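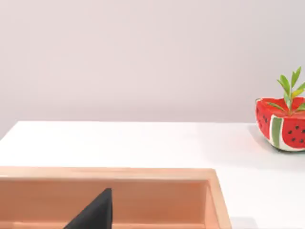 The Tetura Seed-Starting Kit

Tomatoes from seed taste better. Maybe it's all in our heads, but after growing them on every sunny ledge we have, we're sticking with it! The Tetura is the kit we put together for people who want to start their own vegetables and herbs indoors and don't have a greenhouse, a spare room or a whole lot of patience for fiddly gear.

It's a base tray, a 67-cell insert, a clear lid with two sliding vents and a heat mat that fits flat under the whole thing. Fill, sow, water from the bottom, put the lid on. Peppers love it. Basil goes a little crazy in it (you'll be giving basil away by the end of May, so warn your neighbors).

What comes in the box

Base tray with a pour spout at one corner
67-cell insert, soft enough to pop seedlings out with a thumb
Vented lid
Heat mat with a 7-foot cord
2 bags of Renum starting mix
Plant labels and a grease pencil

The Renum mix is the same fine, peat-free blend we sell by the bag. It takes up water fast, even when it's been sitting open in the garage all winter. Stir in warm water until it clumps in your hand, then fill the cells loosely and tap the tray once or twice to settle everything. Don't press it down - small roots have a hard time in packed mix.

Getting started

Sow two seeds per cell and snip the weaker one later. Lettuce seed goes right on top, with no cover at all. Squash and cucumber want to be planted about as deep as your fingertip, and they grow so quickly that you should start them last.

Keep the lid shut until you see green, then open both vents. A day or so after that the lid can come off for good, and the heat mat can be unplugged for everything except peppers and eggplant. Those two like a warm bed for as long as you'll give it to them. 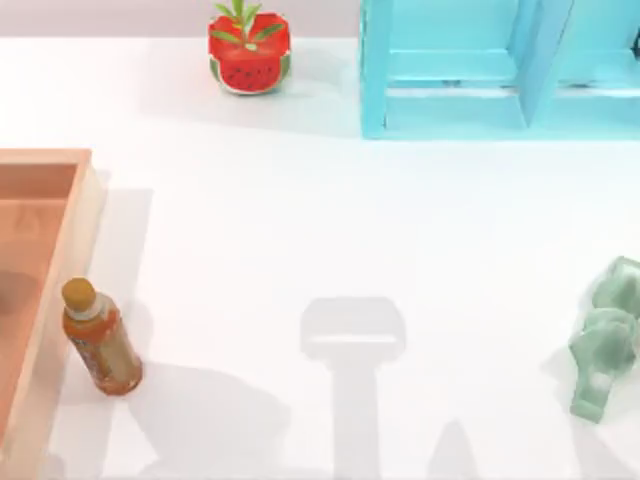 Jestano Garden Supply - Indoor Growing Department

Questions we get a lot

Will it fit on a windowsill? On a deep one, yes. On a narrow one, look at the Gashi, our smaller kit, which uses the same mix and the same style of lid. You can run two of them end to end off one power strip.

Do I need a grow light? A bright south window is enough for lettuce and most herbs. Tomatoes get leggy without more light, and we'd really recommend a lamp if you're starting them before the days get long.

Can I wash and reuse the cells? Please do! Warm water, dish soap, a soft brush, and let them dry all the way before you stack them. Our own test inserts have been through a lot of springs and still pop out clean.

Can I buy the parts separately? Inserts, lids and mats are all sold one at a time. The mat is the same one we carry for bread dough and yogurt, so if you already have it, get the kit without.

Ordering

Item number 211. Ships flat in one carton. Lids are packed separately in a paper sleeve, so check the bottom of the carton before you recycle it.

Page updated June 7, 2022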